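# Bench notes, two-arm table

2022-02-27, Jelside workshop, back bench. Present: me, Rainer Rieger for the second half.

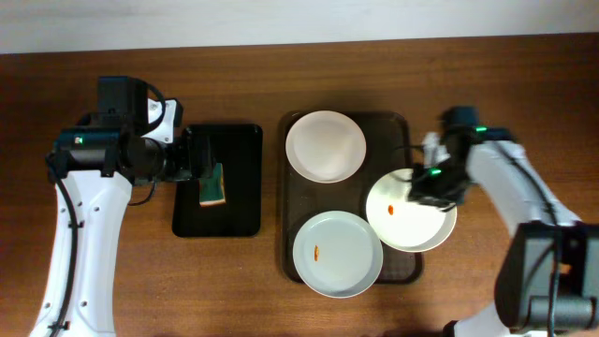
*Plate task, both arms over the trays. Sponge in the black tray.*

Carried on with the plate wiping layout. Left arm (Tala) handles the sponge, right arm (Gotis) handles plates. Names are on the power bricks now, so please stop swapping them.

**Cables**

Redid the strain relief on Tala first thing. The old tie sat too close to the upper joint and the cable went tight whenever the wrist turned past center. Moved the clip down the link and left a bow of slack above it. Ran the joint end to end 20 times by hand with power off, no pulling. Gotis still has the old routing. I'd like to leave it until we have more clips, the last bag is nearly gone.

Wrist cable on Tala loops over the bracket and looks untidy but it clears everything in the range we use. Don't zip it flat. Rainer did that in the other setup and it broke a conductor inside the sleeve.

**Layout**

Both trays are back on the table. I tried the run without them and the sponge slid every time the fingers came down a bit off. With the rim there it has something to stop against. The black tray is the sponge tray, the brown one is for plates. There is a strip of bare wood between them and I want to keep it, Tala's fingers need somewhere to come down if the home pose is off.

Three plates is too many for the brown tray. They hang over the edge and Gotis tips them when it closes on a rim that has nothing under it. Options are a bigger tray or smaller plates. Hashmi has saucers in the kitchen cupboard, will ask.

The spots on the plates are sauce. Ketchup shows up better than mustard on the white. Put on less than you think, a small dab is enough to see whether the sponge passed over it.

**Runs**

53 attempts logged, mostly short. Left side is fine now. It gets the sponge if the sponge is left of the tray's middle. To the right of that the elbow runs out of room and the wrist comes in at a bad angle.

Right side is slower to sort out. Gripper closes late. I thought it was the pads, swapped them, same thing. Then looked at the log and the close command goes out 2 cycles after the arm says it has arrived. Changed the order in the script and the next few runs were better. Have not gone back to check whether the old pads were OK, they are in the lid of the screw box.

Gotis also shakes at the shoulder on fast moves. Tightened the base clamp a quarter turn, made a small difference. Rainer thinks the speed limit is set too high and turned it down. I would try the gain first. Left his setting in for now, it is in the config with a comment.

Log stopped at line 1,902 with a write error. Disk was full of old video. Cleared the January folder after copying it to the shared drive.

**To do**

- Saucers from Hashmi
- Order cable clips, same size as last time
- Reroute Gotis to match Tala
- Gain test on Gotis shoulder, one value at a time, write them down
- Sponge start positions: mark the edges of the good area on the tray with tape
- Move the table a little off the wall before March, the rear plug is hard to get at

Rainer has the hex keys.

T. Hayat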